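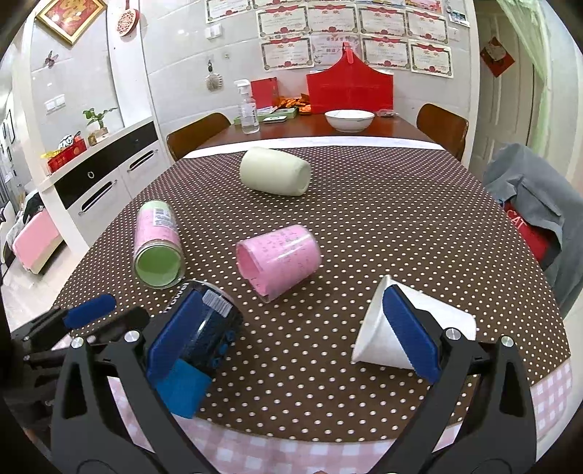 Open day at Mosuveo, speaker notes
Oct 8, 2022

Slide 1. Welcome
Good afternoon and thank you for coming. Please say first where the toilets and the emergency exit are. I forgot this in May.
The talk is 15 minutes. After it we go to the tables and everybody who wants can hold a gripper.

Slide 2. Who we are
Mosuveo is a small workshop in Mormont. We make the Numomon, a hand tool with two fingers, and we teach robots with it. The name of our robot arm is Ma. People ask if it is a short form of something. It is not, you can say this with a smile.

Slide 3. The task
The task today is called "stand it up". Cups and cans are lying on their side on a tablecloth, and they must be put upright. For a person it is very easy. For Ma it is difficult, for several reasons:
- A paper cone cup has a point where the others have a base. It can not stand alone, so the robot must learn to leave it or to place it in a holder.
- A can has a hard wall and a paper cup has a soft one. The same force is not good for both.
- A cup which is see-through gives the camera less to hold on to.
(Pause. Let them look at the objects on the slide. Children will call out the colours, this is fine.)

Slide 4. The fingers
The blue part is the pad. It has fine ridges, and the jaw behind it is black and stiff. Pass the spare pad to the first row and ask them to feel it with the thumb. Please get it back, we have only 3.

Slide 5. Why we work in homes
In the workshop all tables look the same. A home has patterned cloths, chairs, shopping bags, things on the wall. We want the robot to see all this while it is learning. So we do not tidy the room before we start.
Up to now we have 389 recordings of this task. Do not promise that it is enough. If somebody asks how many we need, say that we do not know yet.

Slide 6. Live demonstration
Ma will try 4 objects. Wait until the green lamp is on before you speak. If a cup falls on the floor, leave it there and continue with the next one. Last time I picked it up and the arm stopped for safety, and we lost a lot of time.
Visitors stay behind the yellow line, also the tall ones who think they can lean over.

Slide 7. Your turn
Two tables, one gripper on each. Small children use it together with an adult. Close the hand slowly, lift, turn, put down, open.
Questions can be asked at the tables. Tea is in the corridor.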